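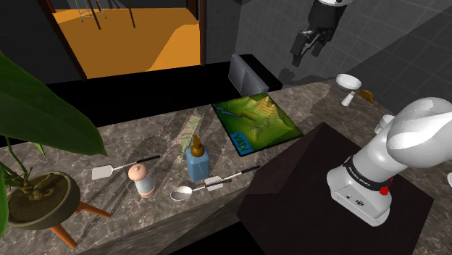

Mandska to Open Second Stone and Tile Showroom in Mellville

MELLVILLE – Mandska, the family-run supplier of stone countertops and wall tile, will open its second showroom in June. The new location is in the former Calvo furniture building on Mill Street, next to the bus depot, and will serve homeowners, builders and kitchen fitters in Mellville and the towns north of the river.

The company has sold stone and tile from its Prilport yard since it was founded. Until now, customers from the Mellville area have had to drive to Prilport to look at full slabs before placing an order. Many made the trip twice, once to choose and once to approve the cutting plan. Both steps can be done in Mellville after the opening.

The showroom will keep 228 slabs on site, including marble, granite, quartzite and soapstone. Slabs will stand upright in open racks so that customers can see the whole face of each piece. A further 400 slabs stay in stock at Prilport and can be moved to Mellville for viewing on two days' notice, at no charge.

Wall and floor tile will have its own room at the back of the building. Customers may borrow up to six sample tiles at a time and keep them for a week. Mandska asks for a small deposit on samples, refunded when they come back.

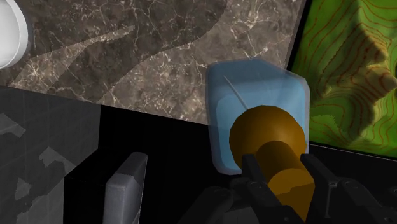

Cutting and edge work will continue at the Prilport workshop. The company looked at adding a second saw in Mellville but decided against it for now – the building's floor would need to be rebuilt to carry the weight, and the current workshop has capacity to spare. Finished countertops will be delivered directly from Prilport to the customer's home or job site.

"People want to see the stone they are paying for, and they want to see it in daylight," the company said in a statement. "The Mill Street building has tall windows on the north side. That was a large part of why we chose it."

Mandska will also offer a fixed-price measuring service from the new location. A fitter visits the home, measures the cabinets and checks that the walls are straight, and the customer receives a written quote. The visit costs $700 for a full kitchen, including templates, and the fee is taken off the final bill if the customer goes ahead with the order. Bathroom vanities and single shelves are quoted separately.

A free leaflet on the care of natural stone will be available at the front desk. It covers sealing, everyday cleaning and what to do about stains from wine, oil and lemon juice.

The showroom will be open from 9 a.m. to 5 p.m., with early entry for trade customers at 7 a.m. Parking is behind the building, with the entrance on Depot Lane. Trade accounts held at Prilport will be valid in Mellville without a new application.

Press contact: Mandska press office, Prilport. Photographs of the showroom and a current stock list are available on request.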